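Trousers Find Their Way Home, Minus One Button

GESTUTLOW – The annual spring clothing repair day at the Apaza Hall drew 147 people in April, most of them carrying something they had been meaning to fix for years and a few carrying something they should have thrown out.

Doors opened at 10 a.m. By 10:15 there was a line for the sewing machines and a shorter, more hopeful one for the zipper table, where Yurani Sánchez had set out 22 zippers sorted by length. They stayed sorted until the first customer.

"People apologize to me for the state of their pants," Sánchez said. "I tell them I'm not the judge. I only do hems and zippers."

Sánchez learned alterations at the old Trukow dry cleaner on the main road, which closed to make room for a parking lot that is now mostly used by people going to the dry cleaner in Flalorley. She has run the trouser end of repair day for three years. Her rule is that everything gets laid out flat and looked at on the inside before a needle comes near it.

The inside, she says, is where a manufacturer has its fun. A pair of pants can be as gray as a tax form and still have a waistband lined in polka dots, with a bright stripe along it that no one but the owner and the laundry will ever see. She would like to meet whoever makes these decisions, mostly to ask why the same care wasn't spent on the buttons.
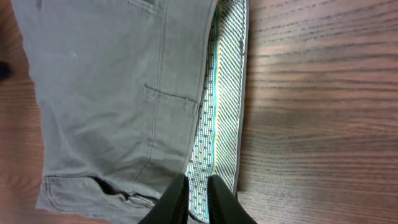
Wrinkles are not considered damage, and visitors who asked for ironing were directed to the one ironing board, which had its own line and, by lunchtime, its own arguments. A man who had brought nine shirts was asked to come back after everyone else had gone. He did.

Repairs were free, though a coffee can by the door took in some 300 dollars, along with a Canadian quarter and a button. The money goes toward thread and a second ironing board. The button is being held for its owner.

About the only complaint came from the upstairs chess club, which felt the sewing machines were loud. The club has been offered free hemming.

Anything left behind can be picked up at the Apaza Hall front desk until the end of the month. So far that includes two scarves, a single glove and one very nice vest.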